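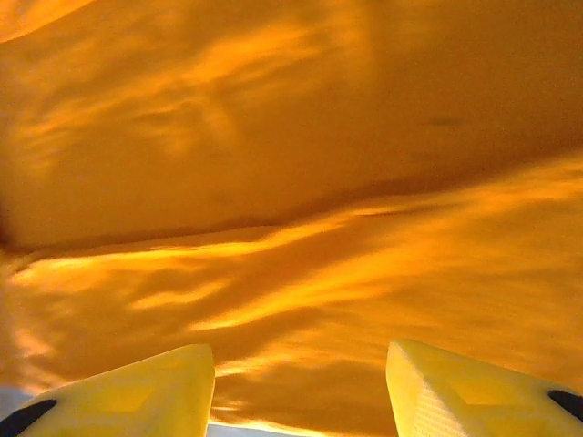 ## March - weld bath, second go

Good morning in the dye shed! Got the Stavthorpe wool (22 skeins, the scratchy two-ply) wetted out before 8:30 and the weld simmering by nine. Last month's bath went khaki on us and I'm now pretty sure it was the iron in the old kettle, so everything went in the Flidamlow pot this time.

- Fiber: 1000 g, scoured twice
- Alum: 121 g, dissolved hot, in overnight
- Chalk: a pinch, added late (do it earlier next time)

The yellow is gorgeous - sharp, almost lemony, and it took evenly right down to the ties. I pulled two skeins early and put them through the leftover madder, and wow, that is the orange I've been chasing since the Cárdenas sample book came in. Want to try it on silk.

Rinse water ran clear on the third change. Skeins are on the north rack, please don't move them into the sun yet.

Still to do: lightfast strips, more than one per shade, and write up the Titthorpe recipe while I can still read my notes. Weld tops are in the freezer, bottom drawer.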